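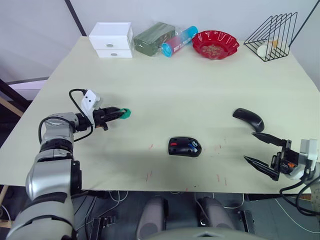

Notes for the desk storage talk, Clositz regional meeting, August 29, 2018. The subject is the small-item problem: what to do with the things on a work surface that are too large for a pen cup, too small for a shelf, and used often enough that nobody files them. I will keep the first slide up for the whole of the opening. Point to the back row first. The white box with two drawers and two silver knobs is the only thing on the table with drawers, and it is standing beside a plastic-wrapped green block, a cylinder on its side and a red scalloped bowl. Then point to the two black mice. Both are out on the open surface, well forward of the box. Ask the room which of these items belongs in a drawer and wait for hands. Do not answer yet.

Slide 2. Definitions.

Surface item: anything whose normal position is on top of the desk. Drawer item: anything whose normal position is inside something. Stray: anything with no normal position. The three terms are used in this sense for the rest of the talk. People will want to call a stray "clutter." Clutter describes a total, and we are sorting one object at a time.

An item is a stray if two people who share the desk give different answers about where it goes. Run the test out loud, without looking at the desk. It takes a few minutes.

Slide 3. The Hutchins office.

Background, short. Hutchins is a two-floor office with shared desks. Hafiz Subramaniam ran the desk review there in August and kept the tally sheets. The review covered 41 desks. Each desk was checked at the end of the working day, before cleaning. Staff had been told the week but not the day.

Result to state: 7 desks had no strays. Leave the number on the screen and move on. The interesting part is what those desks had in common, and that is slide 5.

If asked about the method: one reviewer, one pass, no photographs of personal items. Papers were excluded. Cables were excluded unless unplugged at both ends.

Slide 4. Round things.

Cylinders are the worst category. A bottle or tube standing up occupies a small circle. The same object on its side occupies its full length plus the space it can roll through, and people leave that space clear without noticing. Go back to slide 1 for the cylinder at the far edge, lying down with its turquoise cap to the left. The printed lettering is small. If labels matter to you, store cylinders upright with the label forward, or in a tray with a raised lip.

Bowls are the second worst. An open bowl invites additions. The red bowl on slide 1 has a small amount of brown granular material in it and nothing to say what it is. Recommendation for open bowls: one content, written on a strip of tape on the outside. A bowl with no tape gets emptied on Friday.

Pause here for questions on containers. There is usually one about jars with lids. A lid solves spillage. It does nothing for identification.

Slide 5. Two-drawer boxes.

The seven clean desks at Hutchins all had a small drawer unit, and on all of them the drawers had been assigned by frequency of use. Top drawer: opened daily. Bottom drawer: opened weekly or less. Assigning by type (stationery above, electronics below) was the more common arrangement on the other desks and did not hold up. A type drawer fills with whatever is nearly of that type.

Dimensions. Measure the inside of the drawer. The listed size of a unit is the outside, and the difference is large on small boxes. Bring the sample drawer and the steel rule. Show the thickness of the front panel, then the gap behind the drawer.

The knob also counts. A projecting knob needs clearance in front, and a box pushed behind other objects will not be opened. Keep the strip in front of the box free to the depth of one open drawer. Mark it with tape for the first month if several people use the desk.

Slide 6. Spares.

Return to the two mice. One on a desk is a surface item. A second one is a spare until somebody can say what it is for, and a spare is a drawer item. If it does not fit in the drawer it goes to the supply shelf with a tag giving the date and condition. Three conditions only: works, untested, faulty. Faulty items leave the building.

Zanari did this with chargers as well as mice. They started with an open box of 50 and no tags. I have their tag template and can send it. The template prints four to a page.

Expect an objection here from anyone who keeps a backup at hand. The answer is that the shelf is closer than they think. Walk it and time it.

Slide 7. Craft and display materials.

This applies to reception desks and to anyone who prepares table displays. Wrapped blocks stay in the wrap until used. I would guess the dark green block on slide 1 is floral foam, and foam of that kind sheds dust and dents under a fingernail. Store blocks flat, with nothing on top. They do not go in a drawer with electronics under any circumstances.

Surfaces: pale tops show marks, as the faint red ones on slide 1 demonstrate. Put down a sheet before marking or cutting. Try a damp cloth first. Solvent only after a test on the underside.

Slide 8. Exercise.

Pairs, 7 minutes. Each pair gets one tray from the Zerkadia kit and a blank card. Sort the tray into surface, drawer and stray, without discussion, then compare. Write down only the items where the two answers differ. Collect the cards.

While they work, set out the sample units on the side table, smallest at the left. Check that the drawers run freely.

Now take the question from the opening again and ask for hands a second time. Note the change on the flip chart. Handouts are by the door, and the tally sheet is on the reverse.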